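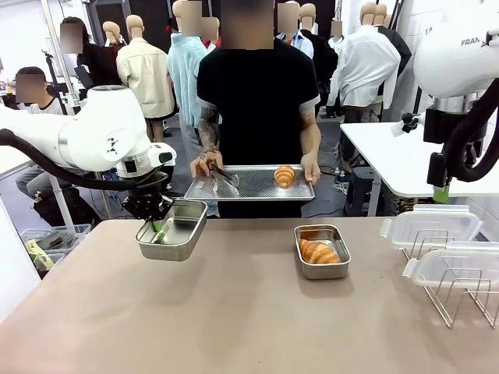
A croissant is made of many thin layers of dough with butter between them. When the dough is baked, water in the butter and dough turns into steam. The steam pushes the layers apart, and they set in that position. A baked croissant in a steel container shows the result: the crust is deep golden and glossy, and the edges of the layers can be seen as curved bands. The layers are also the reason a croissant is easy to crush. For this reason bakers use tongs and trays to move them.

What the holes in a tray do
A perforated tray is a metal tray with many small holes. "Perforated" means "having holes made through it." Air can pass through the holes and reach the underside of the food. If a warm croissant sits on a solid surface, steam from the underside has fewer ways to get out. Some of it turns back into water, and the bottom crust becomes soft.

How to hold tongs
Tongs are two arms joined at one end. They work as a pair of levers. A small squeeze is enough for a croissant, which weighs very little. Lahcen Gaber, who teaches the children's baking class at Hastummont, has his students practice on a folded paper napkin first. If the napkin has a deep crease when they put it down, the squeeze was too hard.

Why the containers are steel
Stainless steel is iron mixed with other metals, mainly chromium. The chromium joins with oxygen from the air and forms a very thin layer on the surface. This layer keeps the iron underneath from rusting. The surface has no pores for crumbs and butter to soak into, so it can be washed and used again many times.

Smooth steel also reflects light. A flat part reflects it evenly and may look white. A bent part, such as the side wall of a pan, spreads the reflection into curved bands of gray and white. The rim is rolled over, so there is no sharp edge to touch, and the roll makes the pan stiffer.

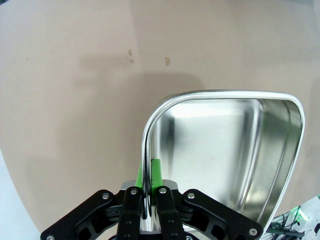 Try it: reflections in a pan
You need a clean, cool steel pan and a lamp. Ask an adult before you borrow the pan.
1. Put the pan on a table under the lamp.
2. Look at the flat bottom. Find the brightest area.
3. Tilt the pan slowly toward you. Watch the bright area move.
4. Look at a corner. Draw the shape of the light you see there.

Words to know
Lever: a bar that turns around a fixed point.
Pore: a very small opening in a surface.
Rim: the outer edge of a pan or bowl.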